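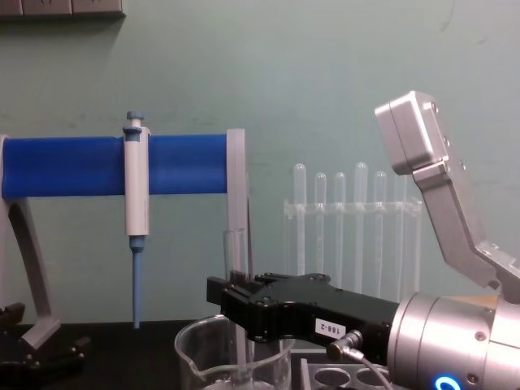 Okia, 31 January 2025

4. The bench task

4.1 Setting and participants

The work reported in this section was done by students in the second-year automation course at Skolard, as part of a class project called Flurkel. Three teams shared one bench and one two-arm robot. Each team wrote its own controller, but all of them used the same task, the same glassware and the same logging program, Boros, which was written by an earlier class and kept in service with small repairs. Awuor Swai supervised the sessions and checked the logs.

The task was chosen from ordinary teaching lab work. A glass test tube has to be taken out of a beaker and held upright next to a rack of plastic transfer pipettes. The bench also holds a pipette stand, which stays in use by other classes. We did not clear it away between sessions. The students had to plan around it, and two of the teams changed their approach path after early runs in which the right arm passed too near the upright of the stand.

Clear objects on a black bench under room light are hard for a camera. The rim of the tube and the lip of the beaker often fall close together in the view, and the students found that a detector trained on one camera did poorly on the other. The teams were free to pick their camera. Two used the head view and one used the chest view, which sits lower and shows the tube against the wall.

The grasp itself was done by the right arm. The left arm was kept open and above the table unless a team had asked to use it. One team did plan a handover between the arms — this was dropped in December when the schedule became tight, and no results for it are given.
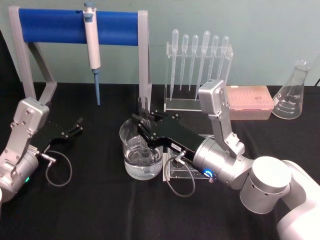 4.2 Procedure and logging

A run began when the operator pressed the start key in Boros and ended when the tube was held still for the set time, or when the operator stopped the arm. Runs were stopped by hand if a finger touched the rim of the beaker or if the tube leaned far enough to slip. Stopped runs were kept in the log and marked as such.

The teams logged 1871 runs in all. Of these, 1493 had complete joint and camera records. The others were missing one of the camera streams, in most cases from a fault in the way Boros closed its files when two runs were started close together. We left them out of the analysis. Of the complete runs, 1053 ended with the tube held upright beside the rack.

We do not compare the teams by score. They worked at different hours, and the third team inherited the grip width settings that the first two had found by trial. The students' notes are more useful here. All three teams wrote that the height of the grasp mattered more than its speed. A low grasp put the fingers close to the beaker wall, and a high grasp let the lower end of the tube swing during the move. The final setting in each controller placed the fingers on the upper part of the tube, as in Figure 3.

The amount of liquid in the tube was not controlled between runs. Students filled the tube by hand at the start of a session and topped it up when they thought it was needed. A later version of the task should fix this amount, as it changes both the weight and the way the tube looks to the detector.

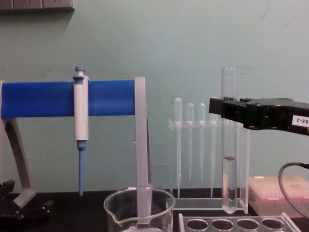
Figure 3. Right gripper holding the test tube upright near its upper third, in front of the transfer pipette rack.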